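Ginon method

The Ginon method is a way of teaching observational drawing in which the student draws the same small group of objects many times over, each time with a different limit on materials or time. It is usually credited to the Finnish drawing teacher Arvo Räsänen, although the credit rests mostly on his own account. Supporters say it trains the eye faster than ordinary still life practice. The evidence for that claim is thin.

Origin of the name

Räsänen wrote that the method was named after Ginon, the village where he rented a summer studio. His former student Pirjo Aaltonen gave a different story in an interview, saying that "ginon" was a nonsense word used in class for a drawing that had been started over. No use of the word in either sense has been found in print before Räsänen's handbook, Nine Tables, and the handbook does not explain it.

Procedure

A full course has 9 sessions. The student picks three or four household objects with different surfaces and places them on a table near a window. In the first session they are drawn in pencil with no time limit. Later sessions call for a single unbroken line, the weaker hand, charcoal used only on its side, an eraser on a toned ground, and a drawing made from memory in another room. The last session repeats the first.

The objects are not supposed to be moved during the course. Räsänen was strict on this point in the handbook, but the plates in the same book show a jug that changes sides between the fourth and fifth drawings. Pentti Heinonen, who edited the second edition, called this a printing error. The shadows in the plates do not support him.

Claims and criticism

The handbook says that 3,645 drawings were collected from students and that nearly all of them showed "a marked gain in tone and edge." It does not say who judged the drawings, what they were compared with, or how many students dropped out. The collection was said to be stored at the Oksanen school, which has never put it on display. Onni Huttunen asked to see it while writing his survey of drawing manuals and was shown one folder.

Huttunen's main objection was simple. Anyone who draws the same jug nine times will draw it better the ninth time, and this says little about how they will draw a shoe. Carolina Salgado, who taught a version of the course to evening students, was kinder. She found the charcoal and eraser sessions useful and dropped the rest. Her students, she wrote, were bored by the fifth week and showed it.

A common defense is that boredom is part of the training. As the handbook also promises that students will not be bored, the defense is hard to square with the source.

Materials 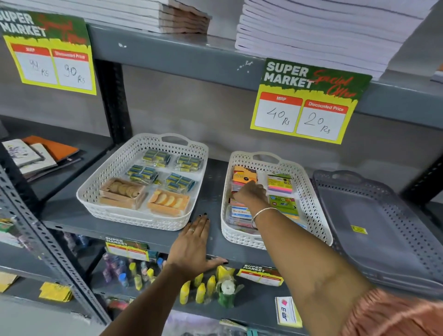
Stationery and craft supplies shelf

Räsänen insisted on a heavy cream paper sold by Vornetti, and the first edition of the handbook carried a full-page notice for the company. Whether he was paid for it is not known. The second edition only asks for "a decent sheet," and most teachers now let students use whatever they have. Salgado used cheap sketch pads and reported no difference in results.

Pencils from HB to 4B, willow charcoal and a kneaded eraser are the other usual supplies. The colored "Ginon set" sold for a time in art shops has no basis in the handbook, where color is not mentioned at all.

Later use

The first edition ran to 500 copies and the second to 2,000. Short forms of the course still turn up in adult classes, often under other names. Claims that it was once standard in art schools have not been backed up with a course list from any of them.

See also: Blind contour drawing; Still life; Memory drawing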